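Section 4. Checking the simulated kitchen before the first run

The Hedo build uses the kitchen model from the Pistham package. Complete this section on the bench PC with the real arms powered off at the wall.

1. Start the simulator and load the kitchen. Wait until the wall textures have finished loading.

2. Select the wrist view and send the OPEN command. Both fingers must be visible, upright, with a clear gap between them and nothing in it.
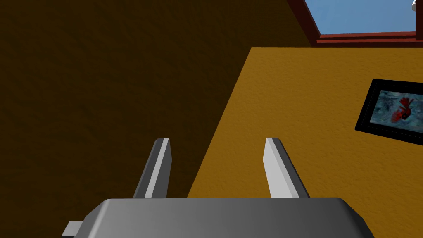

3. Select the body view. Both arms and the counter must be visible together. A steep tilt is normal in this view. Leave the camera roll value alone.

4. Set the joint speed limit to 40 in the arm file. Save and reload.

5. Jog the right arm toward the counter in small steps. Stop when the gripper is next to the purple object.
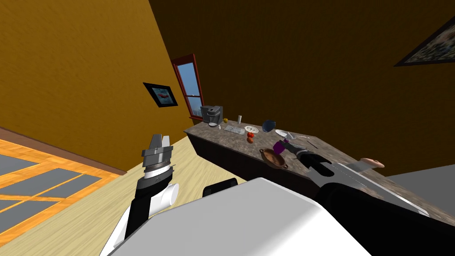

Keep one hand on the space bar while jogging, as it halts both arms. The Kurnach driver queues up to 200 commands, and a held arrow key will fill the queue quickly.

CAUTION: Do not copy the simulated joint limits to the real arms. The printed elbow brackets stop short of the modeled range.

6. Move the right gripper above the counter edge and hold. Keep the left gripper raised and open. Record 3,000 simulation steps, then open the log and look for contact warnings. 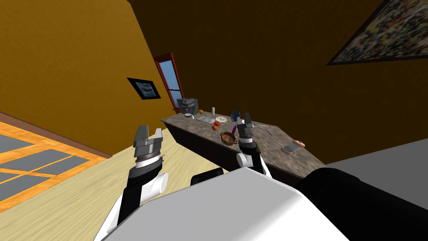 Rodica Pascu: On my build the log showed contact warnings until I reloaded the arm file a second time. The old speed limit was still in memory. Worth checking before you touch the gains.

7. If warnings remain after a reload, lower the limit and repeat from step 4.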